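Can a Robot Put the Mallets Away Yet?

Every June I swear I'm going to get my workbench under control, and this June I got sidetracked by a different question — could a machine do it for me? I spent way too many evenings on it (with snacks!), and my short answer is not yet, but it's closer than I thought.

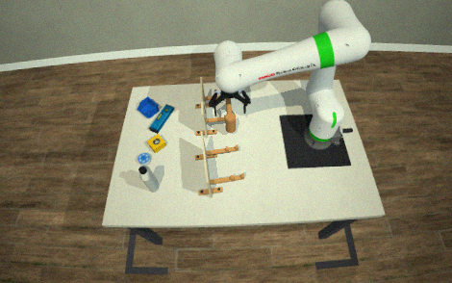 My own bench is a mess because I never hang anything back up. I use a mallet, I set it down, and by Wednesday it's under a pile of sandpaper. Pegs fix that better than drawers do, and they're friendly to machines too. A short row of wooden pegs sticking out sideways from an upright panel, with little raised knobs near the ends so things don't slide off, is a setup I'd happily copy for my own garage. If you build one, put the heaviest tool on the lowest peg and leave a hand's width between neighbors. Mine is 16 inches long and I already wish I'd gone longer.

The hard part for a robot is the last inch. You and I bump the handle against the peg, feel it, wiggle, done. An arm has to line everything up first, and a round handle loves to roll in the grip.
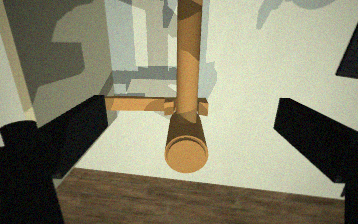
Consuelo Olvera wrote in to say she'd take a slow robot over a fast teenager any day, as long as it puts the same tool in the same spot every time. She has 76 hand tools on her wall and traced an outline around each one with a paint marker. She still finds the pliers in the kitchen.

Outlines are a great trick, Consuelo! I'd add a dab of bright paint on the handles as well, so strays show up fast in the grass or the laundry room. 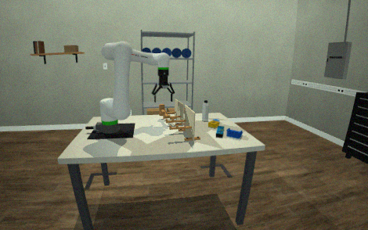 So for now I'm doing the tidying myself, ten minutes before supper. Small stuff goes in an open bin, bottles stand at the back with the caps on, and the middle of the bench stays clear for work. Wipe the pegs with a dry rag now and then, and rub a little paste wax on any that feel sticky. Next up is the drawer of mystery screws, and I'm not expecting help with that one.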